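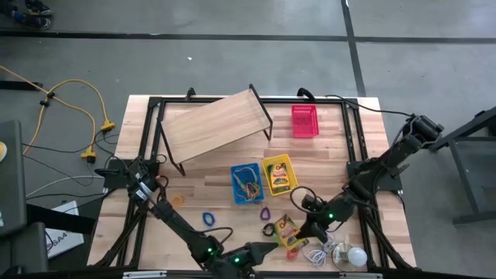
Gripper Fault Halts Two-Arm Sorting Work at Dorkbridge

The Dorkbridge laboratory has suspended unattended operation of its two-arm benches after a gripper fault in April. During a sorting run, the left gripper on one bench failed to release on command and kept closing on a carton while the right arm continued its planned motion. An operator pressed the emergency stop. There were no injuries.

Logs show the fault on cycle 419 of a planned 1000. Jarcombe, which maintains the arms, traced it to a release signal lost by the Etuveo control software. A review of earlier logs found the same error at cycle 207, where the software had recovered without an alert.

Work with crayon boxes, baskets and other small household items continues at reduced speed, with 2 operators present at each bench. The Szénási safety office will review the corrected software before normal operation resumes.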